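Platetti Election Night Companion: a long evening with the app

I've followed elections with a cup of tea and a radio for most of my adult life, so I came to Platetti a bit warily. It's a subscription app from a small outfit called Kurach, and it promises every riding or seat on one screen, with the panel chatter turned down as low as you like. I gave it a whole Monday night of council and by-election counts (and a fair bit of Tuesday morning too, I'm afraid!).

The setup is lovely. You pick your races, up to 55 of them, colour them however you fancy, and the app remembers the lot. I followed Pinport closest, where the lead sat at 183 votes for ages, slipped to 131 after the advance polls and then crept back up to 195, and the little margin ticker kept pace with every change.
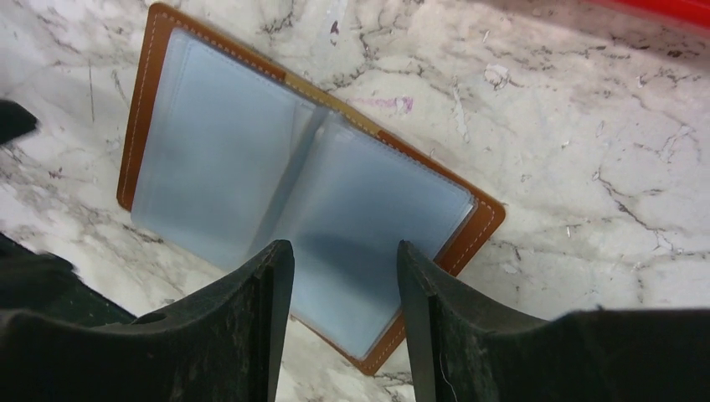 What could be better

The commentary summaries are my main grumble. They're meant to boil down what the television panels are saying, but the humour goes missing, and a host's sarcastic aside about a candidate came through to me as a straight endorsement. The smaller centres get short shrift as well. Min had no candidate profiles at all, only surnames and party colours, and I do like to know who I'm cheering for.

Still, I've renewed until November, and I've already got my favourites sorted for the next one.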